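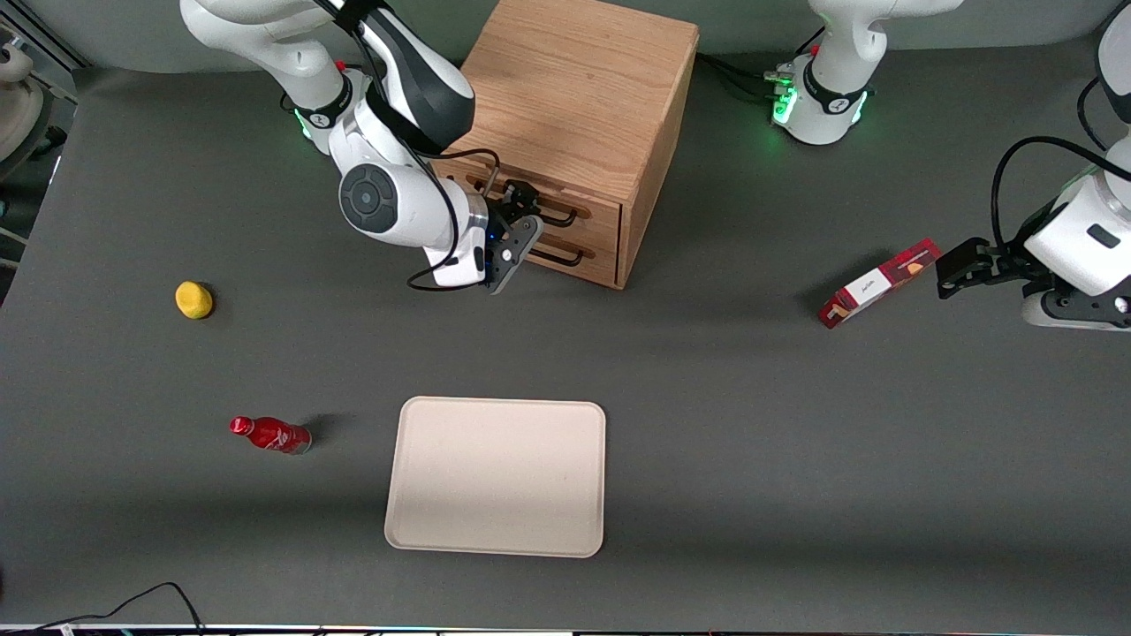
Light oak two-drawer cabinet with visible grain.

Grasmont Furniture Care: Frequently Asked Questions

General

What kinds of furniture do you work on?
Solid timber and veneered pieces: chests of drawers, desks, dining tables, bedside cabinets, bookcases and small boxes. We do not take upholstered furniture, cane seating or outdoor settings. For upholstery we can give you the number of a business in Daly.

Do you work on flat-pack furniture?
Only if it is solid wood. Particleboard swells when it gets wet and cannot be brought back to its original thickness. If you are not sure what you have, look at an unfinished edge, such as the back of a drawer front or the underside of a shelf. Grain that runs through to the end is solid timber. Small chips pressed together are particleboard.

Who will be doing the work?
Rosário Carrilho does the joinery and structural repairs. Līga Rimkutė does stripping, colour matching and finishing. If a piece needs both, it goes to Rosário first.

Quotes and payment

How do I get a quote?
Email us the height, width and depth in millimetres, with a few photos taken in daylight. Include one of the damage up close and one of the whole piece. We reply with a price range. The firm quote comes after we have seen the piece at the workshop.

Is there a minimum charge?
Yes. The minimum is $100, which covers small jobs such as regluing one drawer or replacing a runner. Full refinishing of a small chest starts at $400.

Do I have to pay a deposit?
Not for repairs. For refinishing we ask for half when you accept the firm quote and the balance when you collect.

Drawers

My drawer sticks. Can I fix it myself?
Often, yes. Take the drawer out and vacuum the runners. Rub a plain white candle along the bottom edges of the drawer sides and along the runners, then slide it in and out a few times. Don't use cooking oil or spray lubricant. Both soak into bare wood and collect dust.

It only sticks in summer. Should I plane it down?
Wait until the weather has been dry for a few weeks and check it again. Timber takes up moisture from humid air and gives it back later. A drawer planed to fit in February can rattle by July. If it still binds in dry weather, mark the shiny spots on the sides and sand those lightly.

The handles are loose. What do I do?
Tighten the screws from inside the drawer by hand. If a wood screw turns without gripping, the hole has worn. Pack it with a sliver of matchstick and a little PVA glue, leave it overnight, and put the screw back. Machine screws that go right through the drawer front usually just need a washer.

Can you match missing handles?
We keep a few boxes of salvaged handles and can order new ones from Kimow. An exact match is not always possible, and on older pieces most people end up replacing the full set. Bring one handle in so we can measure the distance between the screw holes.

Oak and other light timbers

How do I clean light oak?
Dust with a dry cotton cloth. For marks, use a cloth wrung out in warm water with a drop of dishwashing liquid, wipe with the grain, and dry straight away.

There is a black ring on my oak table. Will it come out?
Black marks on oak are usually caused by iron and water reacting with the tannin in the wood, for example under a wet tin or a plant stand. Wiping won't shift them. We strip the area and treat it with oxalic acid, then refinish the whole top so the colour is even. Please don't try household bleach first.

Why has my oak gone yellow?
Oil-based finishes yellow with age, and oak darkens in sunlight as well. If you want it kept pale, ask Līga about a water-based finish when you book.

Drop-off and collection

Where are you?
The workshop is at the back of the Grenum Road shops. Drive in from the lane and park next to the roller door. Drop-off is from 9 am.

Do you pick up?
We pick up within Grasmont and Daly. Please empty all drawers beforehand and tape them shut with painter's tape.

How long does it take?
Repairs are usually ready in two weeks. Refinishing takes up to 8 weeks. We close for part of March, so ask about dates if you need something back by Easter.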